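Project Report: Setup and Upkeep of the Two-Arm Tidying Robot
Team: Kevser Yazıcı, Xuelian Cui
Course project, spring term. Submitted March

1. What we were supposed to do

Get the two-arm robot ("Bai" from here on, everybody in the lab calls it that) back into a state where it can run the shoe rack task without somebody standing next to it with a laptop. Last group left it half working. Right hand dropped things, left hand sometimes did not start at all, cable notes missing. Our job was setup and maintenance, the learning side belongs to the other team. So no training curves in this report, sorry.

Parts we touched: both hands, right wrist cables, head camera mount, the start-up script, the test area. Parts we did not touch: base, battery, shoulders.

2. State at the start

We went through the old log first. It covers 398 runs and most of the entries are one word ("drop", "ok", "stuck"). Not a lot to go on. What we could get out of it:

- drops almost always right hand
- drops get worse late in a session
- "left no start" shows up in clusters, then goes away for a while
- camera offset was changed by hand more than once and the old values were not written down

Then we powered it up and watched. The right hand closed fine with nothing in it. With a slipper it closed, held, and then the fingers opened a little bit when the wrist turned. Left hand fine the first day, dead the second.

3. Right hand and wrist

Took the longest. We first thought it was grip force and turned it up. Wrong idea. Force up meant the motors got warm and the hand went into its own protection mode, so more drops and not less. Put it back to the old value.

Real cause was the cable bundle near the wrist. It was tied too short. When the wrist rolled past a certain point the bundle pulled on the connector and the hand lost signal for a moment, and on lost signal it relaxes. Xuelian found it by holding the plug with two fingers while Kevser jogged the wrist slowly. (Do this at low speed only, and with somebody on the stop button.)

Fix:
- cut all old ties
- unplugged, cleaned and reseated the connector
- rerouted the bundle with a longer loop near the wrist
- new ties, snug but you can still slide the cable with a finger
- rolled the wrist through the full range by hand with power off, then jogged with power on

The loop looks messy and it sticks out. We tried a tidier version with a sleeve from Storlow but the sleeve was too stiff and we were back to pulling on the plug. Messy loop stays. Whoever has this next, please dont "clean it up".

4. Left hand

The left hand problem was software plus one bad habit. The start-up script looks for both hands at the same time and gives up on the second one if the first is slow to answer. Right hand was slow to answer because of section 3, so the left hand got the blame. After the cable fix it already happened much less. We also changed the script so it waits for each hand in turn and prints which one is missing.

The habit: people were unplugging the left hand to free a port for a keyboard. There is a Soveck hub on the bench now. Use the hub.

During the rack task the left hand is parked, fingers curled, held up clear of the rack. We set this as a named pose ("left_park") so nobody has to steer it there. Before that it hung wherever the last run ended and bumped the lower shelf twice in one afternoon.

5. Camera

Mount screw was loose. Tightened, thread lock on it, then redid the offset. We used the printed target on the floor and the corner of the rack as a second check, which is lazy but the rack is heavy and does not move. New values are in the config file AND on the sheet taped inside the cabinet door. If you change one change both.

Check we now do at the start of every session: send the right hand to the rack post, stop short, look. If the gap looks wrong to the eye, redo the offset. Takes less time than arguing about it.

6. Test area

Rack with the angled lower shelf, slippers on it, armchair to the side. The other team wanted it to feel like a home so the furniture stays. From a maintenance view the main thing is the floor. Power leads run behind and in front of the rack and a wheel can catch them. We did not have time to put in a cable cover. It is the first item in section 9.

Slippers are a good test object. They bend, the soles are thick, and the hand has to get around the toe without pushing the whole thing down the slope. Rigid shoes were easier than we expected and hid the wrist problem, that's why the last group's short check with a boot passed.

7. Daily routine we ended up with

Before:
Look at wrist loop, both arms. Wiggle nothing, just look.
Floor check for leads.
Power on, wait for both hands to report.
Open and close each hand 2 times empty.
Camera check against post.
left_park.

After:
Right hand open, arm to rest pose, power down.
Wipe finger pads with dry cloth. Not alcohol, it makes the pads slick for a while.
Write the log. A full sentence please.

Weekly: check ties, check mount screw, look for wear on the pads. The log now has a column for wrist angle at the time of a drop, which would of saved us a lot of time.

8. Results

We wanted 1,000 grasps after the fix and ended with 1,318, mostly because the other team let us count theirs. We had no more drops with the signal-lost message in that set. There were still drops, but from bad grasps: toe pinched too close to the edge, or the hand coming in low and hitting the neighbor slipper. Those are for the planning side. "Left no start" came up a few times and each time it was a plug not pushed in, and the script now told us so.

Warm motors: still get warm in long sessions. We take a break at the point where the hand reports it, we did not find a better answer.

9. Not done / for next group

- cable cover for the floor
- spare wrist cable (ordered through Idby, had not come when we wrote this)
- finger pads, right hand, starting to look worn on the inside
- proper strain relief at the wrist plug, the loop is a workaround
- start-up script has no timeout now, it will wait forever if a hand is really dead

10. Who did what

Kevser: start-up script, camera, log format, most of this text. Xuelian: wrist cables, hand tests, poses, section 7. Both: far too many slippers.

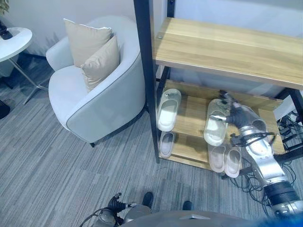
Figure 1. Right hand holding a slipper at the lower shelf, left hand raised and empty. Wrist cables looped along the right arm.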